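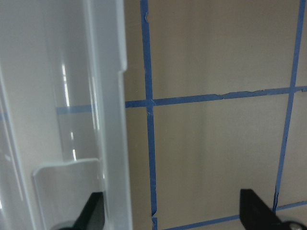
Kokbyは、成形プラスチック部品の棚卸しと保管のために作った部品台帳です。対象は、白い半透明の樹脂でできたカバー、ホルダー、受け皿の類で、形が似ていて取り違えやすいものを中心に登録しています。型番の刻印がない部品が多いため、台帳では輪郭の特徴で区別します。たとえば、透明な円筒状の溝が縦に通り、その脇に平らで角ばったフランジが立っているものは「溝付き・フランジあり」に分類します。フランジの途中に小さな段があること、溝の下に丸みのある白い張り出しがあることも、見分けるときの手がかりになります。背後のベージュの面に貼った青いテープの格子は、部品の傾きを目で確かめるのに使えます。透明な溝越しにもテープの横線が淡い帯になって見えるので、溝の透明度を記録するときにも参照してください。

概要

名称:Kokby 部品台帳
版:2
最終更新:2019年6月26日
管理:Jianguo Duan(登録、分類)、Weidong Cheng(保管、貸出)
登録件数:600件以上
言語:日本語(旧版の備考欄に一部英語あり)

収録内容

台帳の一行が部品ひとつに対応します。同じ形の部品が複数ある場合も、行をまとめずに別々に登録します。版1では同形の部品を一行にまとめて個数を書いていましたが、傷や変色の記録が個体ごとに残せないため廃止しました。

フォルダは次のとおりです。

parts/ 台帳本体(CSV)
sheets/ 棚ごとの一覧表。印刷して棚の側面に貼るもの
notes/ 補修、交換、廃棄の記録
old/ 版1の台帳。参照のみ、編集しないこと

項目

id:部品番号。K で始まる数字。欠番は再利用しない
shape:形の分類。後述の分類表から選ぶ
surface:表面の状態。「光沢」「半光沢」「つや消し」のいずれか
clarity:透明な部分の状態。「透明」「薄い曇り」「濃い曇り」「該当なし」
edge:縁の欠け、段、反りの有無
shelf:棚番号
origin:入手元。Urkex、Ristley、Tang、不明のいずれか
memo:自由記述

originが「不明」の部品は、形が同じでも他の入手元のものと同じ箱に入れないでください。色味がわずかに違うことがあり、混ざると後から分けるのに時間がかかります。

形の分類

溝付き・フランジあり
溝付き・フランジなし
張り出しのみ
平板
その他

ひとつの部品に溝と張り出しの両方がある場合は、溝を優先して分類し、張り出しについてはmemoに書きます。「その他」は現在76件あります。大半はRistleyから届いた端材に近いもので、11月に見直す予定です。

表面の見方

光沢のある白い樹脂は、照明の映り込みで傷のように見える線が出ます。円筒状の部分では縦に細い白い筋になりやすく、版1ではこれを「擦り傷」と誤って書いた行が見つかりました。向きを少し変えて、筋が動けば映り込み、動かなければ傷として記録します。指で触って引っかかりがあればmemoに「触感あり」と書き足してください。

黄ばみは窓際の棚で早く進みます。判定は見本片との比較で行い、見本片は棚番号80の引き出しに入っています。使い終わったら必ず戻してください。

保管と取り扱い

フランジのある部品は立てて保管し、上に物を載せません。重ねるとフランジの根元に力がかかり、反りの原因になります。溝付きの部品は溝の中に埃がたまるので、しまう前に柔らかい刷毛で払います。アルコールで拭くと透明な部分が曇ることがあるため、水で湿らせた布を使い、乾いてから箱に戻します。

テープを部品に直接貼らないでください。番号札は紐で付けるか、箱の側に貼ります。

既知の問題

K0で始まる古い番号には、surfaceが空欄の行が残っています。
Tangから入った平板は厚みが揃っていませんが、現在の台帳には厚みの項目がありません。版を改めるときに追加を検討します。
cleanとclearを取り違えた英語の備考が旧版から引き継がれています。clarityの値と食い違う場合は、clarityのほうを正とします。

修正の連絡

番号、棚、気付いた点の三つを書いて、分類の誤りはDuan、棚の誤りや貸出中の部品についてはChengまで送ってください。台帳を直接書き換えた場合は、notes/に変更前の値を残してください。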